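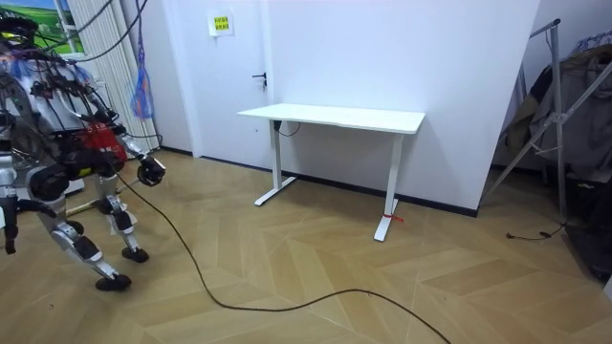

Fiorella Galli
Writer, reluctant party organiser, Ostcombe

So we finally had Mum and Dad's ruby wedding do, and I promised a few of you I'd write up how the music side went, as I moaned about it on here for most of the autumn.

Quick recap if you missed the moaning. We'd booked the function room at the bowls club in Ostcombe, which holds 121 people seated (a very exact number, it's on a sign by the bar). Hall sorted, food sorted, cake sorted thanks to my aunt Dolores, and then I sat down one evening to find a DJ and came up for air about three weeks later with a headache.

The first one I rang wanted £700 for four hours. Lovely man, very smooth voice, but he kept telling me about his lasers. My dad is seventy-four and gets a migraine from the fridge light! The second never rang back. The third had a website with nothing on it but five-star reviews, all written in the same week and all using the word "phenomenal", and I'm afraid I closed the tab.

In the end it was Mei Okafor from my old office who put me on to Torunn Blomqvist. Torunn did Mei's brother's fortieth and Mei said the thing she remembered was that people could still talk at the tables. Sold. I rang her the same night and we were on the phone for nearly an hour, mostly about whether Dad would put up with any Abba (he would, but only two).

She charged us less than the laser man, including setting up and taking everything down, and she sent over a proper contract. I'd never have thought to ask for one. It had the finish time on it, what happened if she was ill, and a line about the club's sound limiter. Do you know about these? I didn't. There's a box on the wall, and if the music goes over a certain level for too long it cuts the power to the sockets on the stage. Torunn had come across one before and went to look at it beforehand. The laser man never mentioned it, and with the size of his speakers I think we'd have been sitting in silence by half past eight.

On the night she was there well before us. She'd put her speakers at the far end, pointing along the dance floor and away from the buffet, so Gran had a nice quiet corner and a clear run at the sausage rolls. Background stuff while we ate, then the first dance, and then she just sort of crept it up. I looked round at one point and my cousin Joar was doing something with his knees that I don't think he'll be repeating.

Was it perfect? No. The microphone squealed all through Dolores's speech, and someone asked for a song from a film that Torunn didn't have and was a bit huffy about it. I'd also sent her a playlist of 60 songs and I think she played nine. I was cross about that for maybe ten minutes, and then I saw the floor was full and had to let it go.

If you're booking one yourself, ring them up. Emails tell you nothing. Ask if they've worked in your hall before, and ask the hall who they like having in, because the bar staff know exactly who turns up late. I'd get the finish time in writing as well. Ours was meant to be half eleven and the club wanted the lights on at quarter past, and it was only the contract that saved us the last fifteen minutes.

Mum has now decided she wants another party for her seventy-fifth, with a live band. I've told her she can ask my brother.

Cake recipe to follow when I can get it out of Dolores. She says it's "just a sponge", and I don't believe her for a second.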